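Chapter 6
Learning from Hands at Home

By now you have spent a good many pages with robots that learn by trial and error, and you may be wondering – quite fairly! – whether there's a gentler way. There is, and I'm very fond of it. In the Kavley study, people did everyday chores with a gripper held in the hand, and the recordings became lessons for a robot arm. The team gathered 3690 of them, over 1118 with clothing.

Black clothes, bedroom sessions: 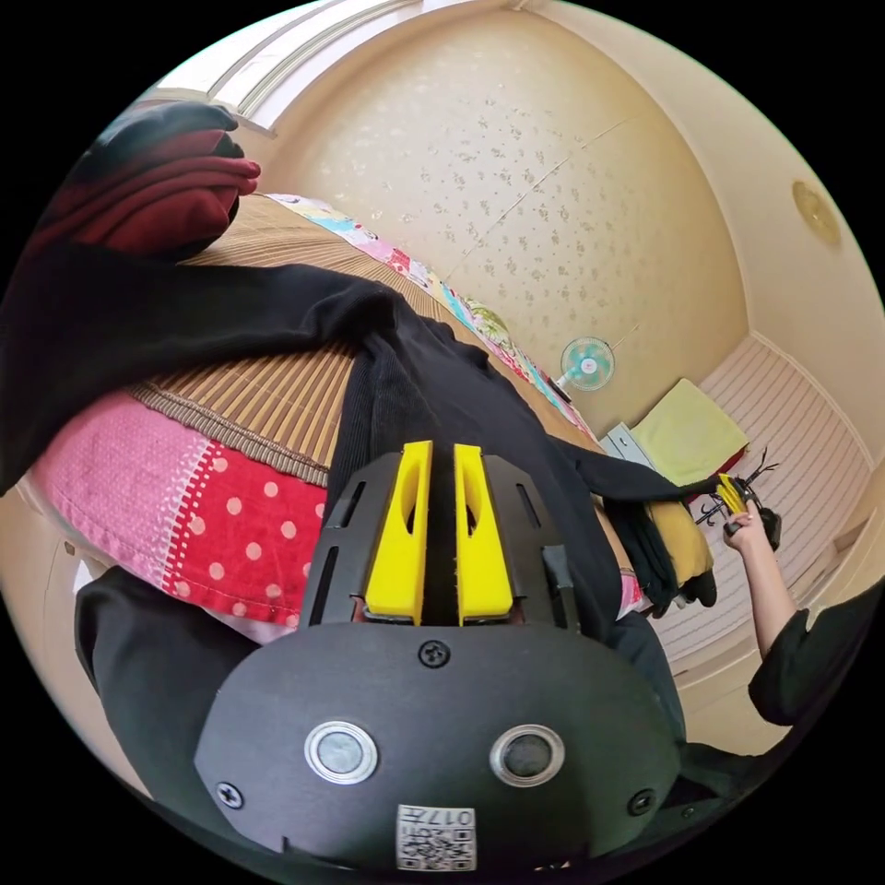
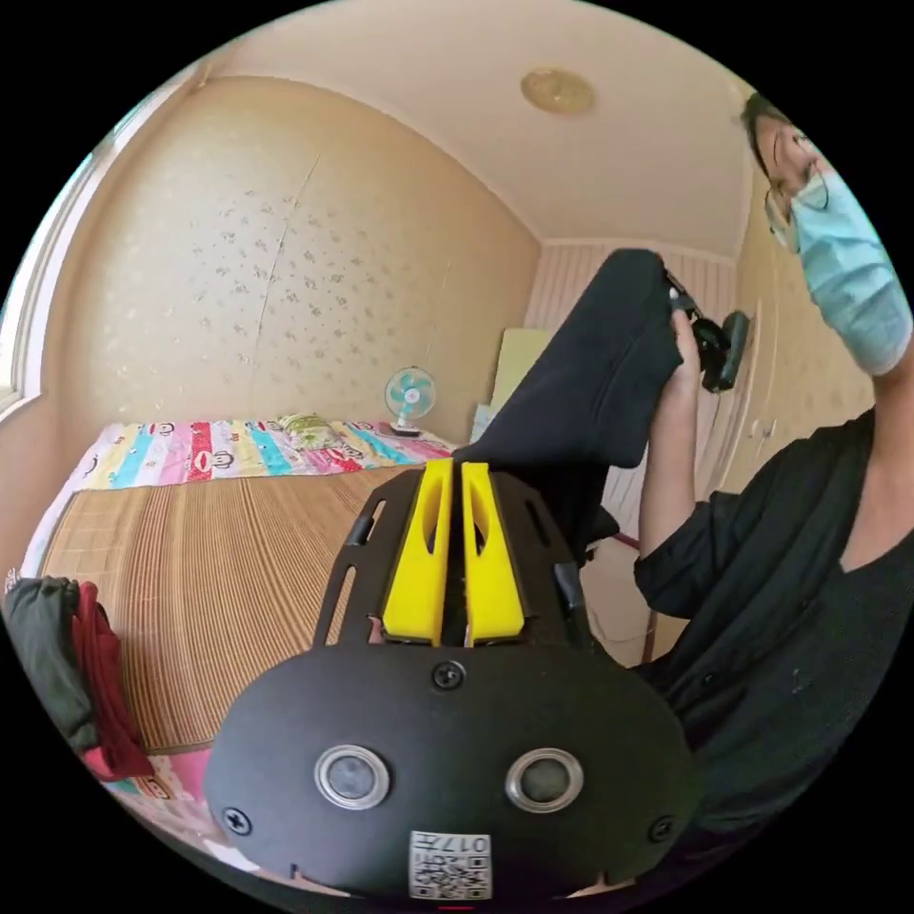 Ejigu objected in a review of the study that a person's wrist bends in ways no arm can copy, so a part of every lesson must be lost. We'll take that worry seriously in Section 2, where the Pronaner method sorts the recordings by what the arm can reach. Keep a pencil handy for it.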